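Quiet Rooms, Hard Surfaces

Saturday, February 19, 2022

Most complaints about small workrooms concern noise, and most of the noise is reflection. A hard wall returns nearly all of the speech energy that reaches it. Put two such walls face to face and the sound travels back and forth between them, producing the rapid ringing known as flutter echo.

Adebisi, which fits out rental workshops, tested the usual remedies in November. The room was bare and painted, with a floor area of 20 square meters. Its baseline reverberation time at mid frequencies was 1.4 seconds.

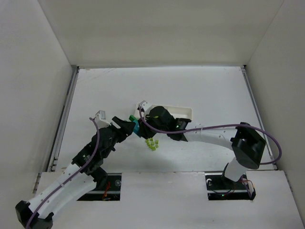
Felt panels from Grurkitz, 40 millimeters thick, brought the figure down to 0.8 seconds with one long wall covered. Mounting them on battens - leaving an air gap behind - improved absorption at the low end. The Plirker foam tile did less below 500 hertz and cost 70 dollars more for the same coverage.

Placement mattered too. Panels split between two adjoining walls controlled flutter better than the same area on one wall. Ceiling panels helped most above the bench, where 47 percent of the material was finally installed.

Runus sells a heavy curtain for the same purpose. It was not included in the test.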